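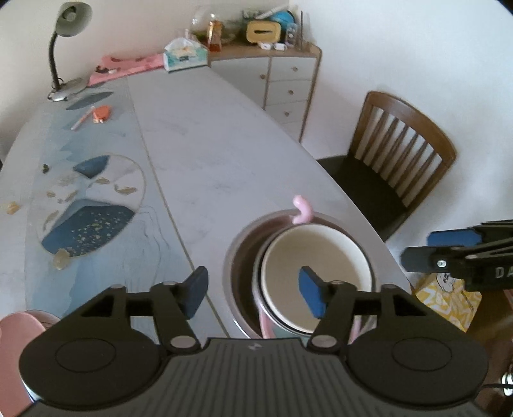
Evanville signs warehouse agreement with Yensuk

The city of Evanville has signed a lease and investment agreement with Yensuk, a cold storage operator, covering a site on the east side of the river port. The agreement was approved at the August session of the city council and takes effect once the land survey is filed with the county.

Under the terms, Yensuk will lease 64 acres of city-owned land and build a refrigerated warehouse with 690 loading positions across two buildings. The first building is to handle frozen seafood and packaged produce. The second will be used for goods that need temperatures above freezing, mainly fruit and cut flowers. The company expects to employ 700 people when both buildings are in operation.

The lease gives the company a reduced ground rent during construction. The full rate applies from the date the first building receives its occupancy permit. If construction has not begun within two years, the land returns to the city and the deposit is kept.

Charoen Sriwong, head of the city's trade and investment office, told the council that talks with the company began during a trade mission last year. He said the port had spare berth capacity but few places to hold chilled cargo, and that shippers had been sending containers inland by truck on the day of arrival.

Council members asked for changes to two sections of the draft before the vote. The first concerned hiring. The final text requires the company to advertise all hourly jobs locally for a set period before recruiting elsewhere. The second concerned the access road, which passes the Zemota housing district. Heavy trucks will have to use the port gate at night, and the company will pay for a new signal at the main intersection.

Electricity supply was also discussed. The present substation can serve the first building only. An upgrade is listed in the utility's capital plan, but no contract has been awarded, and the agreement allows Yensuk to delay the second building until the added capacity is available.

Engineering firm Trustier will carry out the survey and the soil tests. Its report will be posted at the planning desk in city hall, where residents may submit written comments. The drainage plan will be reviewed separately under the port's existing stormwater permit.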